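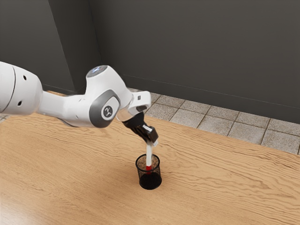
Iverlow Senior Homes is a set of tables describing homes in planned and newly built retirement communities. It covers 1220 homes across six communities, with one row per home, and it was put together from sales plans, permit drawings and the option sheets that buyers fill in before construction. Interior finishes are coded by color and general material only, so a surface like the light wooden tabletop in the picture gets the code wood_light, and a glossy white one gets white_gloss. The species of wood, the maker and the product line are never recorded, even where the option sheet gives them. People who need that level of detail will have to go back to the builders.

Status

Maintained. The October release is the current one. It replaces the spring release, which had errors in the parking fields for the Benavides site and shouldn't be used for anything involving parking. Column names have not changed between the two, so code written for the older files will still run.

What is in the download

homes.csv — the main table, one row per home
plans.csv — one row per floor plan, 241 in all
communities.csv — one row per community
finishes.csv — one row per finish choice, linked to a home
changes.txt — notes on every correction made after release
codes.txt — the full list of codes used in the finish and access fields

All tables are comma separated and encoded as UTF-8. The first line holds the column names. Empty cells mean that the source did not give a value. A zero is a real zero. We had reports of spreadsheet programs turning home_id into a date on opening, so import that column as text.

Main fields in homes.csv

home_id: text. The community code, a hyphen, and the unit number as shown on the sales plan. Where a builder renumbered units partway through, we kept the first number and put the later one in alt_number.

community: text. Matches the code column in communities.csv.

plan_id: text. Matches plans.csv. A mirrored plan has the same plan_id as the original, with mirrored set to yes.

type: one of detached, semi, row, apartment. Garden suites are under apartment if they share a hallway with another home and under row if they don't.

phase: whole number. The construction phase as the builder names it. Phases are not comparable between communities. The first phase at Hemau is almost entirely apartments, and at Prokero it is the clubhouse and the row homes beside it.

floor_area: number, in square feet. Interior living area, without garage, porch or unfinished basement. See the section on floor area below.

bedrooms: whole number. A den is not a bedroom, even with a door and a closet. Dens are in their own field.

step_free_entry: yes, no or unknown. Yes means at least one entrance can be reached from the parking space or the elevator without a step, according to the drawings. We did not visit to check.

tenure: one of freehold, condo, life_lease, rental. A few homes at Benavides were offered as either condo or life lease at the buyer's choice. These are coded life_lease, with tenure_note filled in.

status: one of planned, started, finished, withdrawn. Withdrawn homes were on an early sales plan and later dropped, mostly when a road or pond was moved. They are kept in the table because several users study how plans change. Filter them out if you only want homes that exist or are still expected to.

Floor area

This field causes the most questions. Builders measure in different ways, and the same plan may have one number in the brochure and another on the permit drawing. Our rule is to use the permit drawing when we have it. When we don't, we use the brochure and set area_source to brochure. Please don't mix the two without looking at this field first. In the homes where we have both, the brochure number is usually the higher one, and the gap is widest in plans with a two-story hall, where some brochures count the open space twice.

Screened porches are another problem. The Hemau builder sells them as "three-season rooms" and counts them in the living area. We took them out again, using the dimensions on the drawing. The original number is kept in area_as_sold.

How the data was collected

The plans came first. For each community we gathered the sales plans in public circulation and the permit drawings the local building office would release. Each plan was entered by one person and checked by a second who had not seen the first entry. Where the two disagreed, both went back to the drawing together and settled it. Disagreements that could not be settled were left empty and noted in changes.txt.

Finish choices came from option sheets supplied by the builders with buyer details already removed. Coverage is uneven. Prokero gave us sheets for every finished home. Benavides gave us only kitchens and bathrooms. Iverlow, the community that gave the set its name, stopped using paper sheets partway through its second phase, and the later homes there have no finish records at all. An empty result in finishes.csv does not mean that the buyer took the standard package.

After the tables were complete we drew 200 homes at random and entered them again from scratch. Type, bedrooms and tenure held up well. The weakest field was step_free_entry, where the drawings often show a grade change without saying whether it's a slope or a step. We have since moved the unclear ones to unknown.

Finish codes

Codes are built from a short material or color word and, where it helps, a second word for tone or sheen. Wood has three tones: light, medium and dark. Tone was judged from the sample chip or the color print on the option sheet, always under the same desk lamp. Medium is the tone people argue over, and if your work depends on it we suggest merging medium with one of its neighbors and reporting which. White is split into gloss and matte. Gray is not split.

Stone and stone-look surfaces share one code. The sheets do not always make clear which was ordered, and we stopped trying to separate them early on.

What the data can be used for

People have used earlier releases to compare home sizes between types, to look at how much step-free housing is being planned, and to teach joins and missing values in an introductory statistics course. It also works for checking how far finished communities differ from their first sales plan, although only the Iverlow and Hemau sites have complete early plans.

What it should not be used for

There are no prices in the tables. List prices were collected at first but came with too many incentives and lot premiums to be worth anything, and we removed them. Please don't try to estimate prices from floor area and finish.

The communities were not chosen at random. They are the ones where the building office would release drawings and the builder would talk to us. Nothing here supports a statement about retirement communities in general, and larger builders are probably overrepresented.

The set says nothing about residents. It has no ages, incomes, health information or household sizes, and it should not be joined with other sources in order to work out who lives in a particular home. Street addresses have been left out for this reason. Unit numbers are those on the sales plan and at most sites they differ from the number on the door.

Known problems

Elevator access is missing for one apartment building at Hemau — the drawing set we received skips that sheet.

Garage size at Prokero is recorded as number of cars only. The drawings give dimensions but the copies are too faint to read with confidence.

A handful of Benavides plans have a loft option that changes both floor area and bedroom count. The row shows the plan without the loft. Set against the finish records, some of these homes clearly have one, because a loft carpet was ordered. The field loft_likely marks them.

Care services, meals and clubhouse access are described in communities.csv in free text taken from the brochures. The wording varies and has not been coded.

License and credit

The tables are free to use and share, for any purpose, as long as the source is named. Please cite as "Iverlow Senior Homes, October release." The drawings, brochures and option sheets belong to the builders and are not included. We can't pass on copies.

Corrections

Send corrections through the issue tracker with the home_id, the field, and the source you are relying on. A scan or a page reference is enough. Accepted corrections go into changes.txt right away and into the tables with the next release.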